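Two fingers and a roll of tape

A test kitchen in Triltadberg has spent the summer finding out what a cheap gripper can hold

The workshop that Sembiring rents in Triltadberg used to be a carpet showroom, and the back half still has the spotlights. They are useful now. Most of the trouble a small gripper has in a kitchen comes from things that shine, and the company wanted lighting that would make matters worse.

Sembiring sells advice to firms that buy robot arms. It does not make arms itself. In April it began comparing 4 parallel grippers of the sort a small business might afford, all with two fingers, all fitted to the same arm and run from the same controller. The jobs were ordinary ones: lift a lid, move a utensil, take hold of a cloth. Two of the grippers came from Gresusside, which supplies a good deal of equipment to laboratories. The other two were bought second-hand and rebuilt with new motors.

The first surprise was how little the motors mattered. All four grippers could close hard enough for anything on the list. What separated them was the surface of the fingers, and by May the team was spending more of its time on tape than on software.
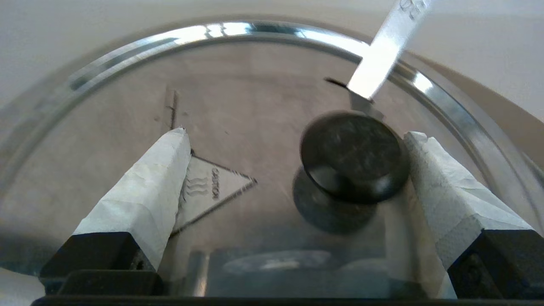
Bare plastic fingers were dropped from the trials early on. They were stiff and accurate, and they slid. The team then tried rubber pads, which gripped well but dragged on glass, and after that a range of tapes and wraps put on by hand. A glass pan lid became the standard test. It has a steel rim that throws back the light, a clear middle that lets the camera see straight through to whatever is underneath, and a round black knob that looks simple to pick up. The knob is squat, and its top is slightly domed, so fingers that come down a little too high have very little to close on. A printed heat warning on the glass caused its own problem. One version of the vision software kept fixing on the triangle, which had stronger edges than anything else nearby, and would steer the arm towards it.

Wrapped fingers did better on the knob than either plastic or rubber. The creases in the tape seem to help, as they give slightly under load. The drawback is that no two wraps are the same. A finger dressed in the morning by one person closes at a different width from a finger dressed in the afternoon by another, and the difference is enough to spoil a grasp that was set up to the millimetre. Sembiring now writes down who did the wrapping.

Each gripper was put through 700 attempts, spread across the whole list of jobs. An attempt counted as a success only if the object was lifted, carried and set down without a person stepping in. The team decided against publishing a league table. It said the totals would tell a buyer less than the pattern of failures, and having read the logs I think that is right. The dearer of the Gresusside pair was very good with lids and poor with cloth. One of the rebuilt units was the other way round.

Cameras took up most of June. The arm had been running with a single camera fixed above the bench, and this worked until the arm itself got in the way, as it did at the end of nearly every reach. Moving to a small camera at the wrist solved that. The fingers are always in view, and the operator can see how they sit against the object in the last few centimetres, when it matters most.

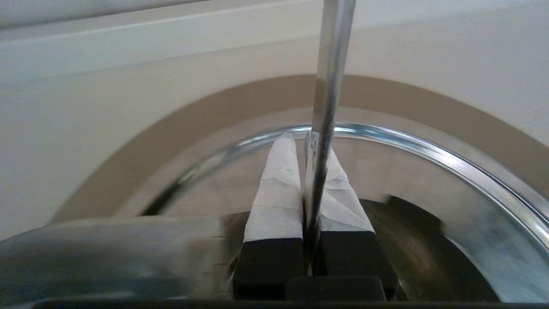
The price is blur. A wrist camera moves whenever the arm moves, and polished metal turns into streaks at quite modest speeds. The controller can be told to slow down near the object, and Sembiring tried several settings before choosing one that halved the approach speed over the final stretch. That added 2 seconds to a typical grasp. A factory would object to the delay. A hospital kitchen or a school canteen, the sort of customer Sembiring has in mind, probably would not.

There was also a long argument over the controller. The one in use for most of the summer came from Skistville, and it holds a steady grip by measuring the current drawn by the motor. It is cheap and it rarely fails. It also cannot tell a thick towel from a thin spoon until the fingers have stopped moving. A rival unit with a force sensor in each finger was borrowed for three weeks and gave much finer control, but the sensor leads had to run along the outside of the fingers, under the tape, and every change of wrapping put them at risk. One lead broke in the second week. The borrowed unit went back and the Skistville controller stayed.

Cloth was left until last, and everyone involved expected it to be hard. A flat sheet of fabric offers no height to grip. The fingers have to press down, close, and come up with a fold between them, and if they press too lightly they come up with nothing.
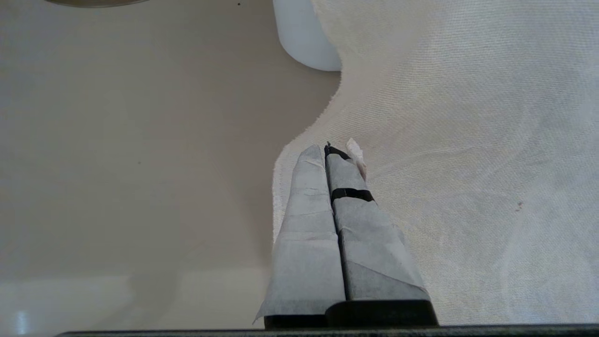
The method that worked best was to start near an edge and bring the fingers in almost closed, opening them only once they were touching the fabric. Pressing harder helped up to a point. Beyond it, the wrap began to catch on loose threads and lift away from the finger, and the next few grasps would be poor until somebody noticed. Bands of a stronger tape over the top of the wrap lengthened its life. In one run the same pair of fingers made 41 cloth grasps before they needed dressing again, the best figure of the summer.

White cloth on a pale table is also awkward for the camera. The boundary between the two is faint, and shadows from small wrinkles can be stronger than the edge itself. Turning off half the old showroom spotlights, so that the light came from one side, improved this more than any change to the software. The same setting made steel rims harder to read, and Sembiring has not found one arrangement that suits both.

The firm's advice to buyers, for now, is modest. Choose the gripper for the worst object on your list. Put the camera on the wrist if the bench is crowded. Ask what the fingers are covered with, how long the covering lasts and what it costs to replace, as few of the brochures mention it.

A second round of trials is due to start in October, with moulded finger covers in place of tape. Gresusside has sent samples in three grades of softness. The softest arrived stuck together in the bag and had to be peeled apart with a palette knife.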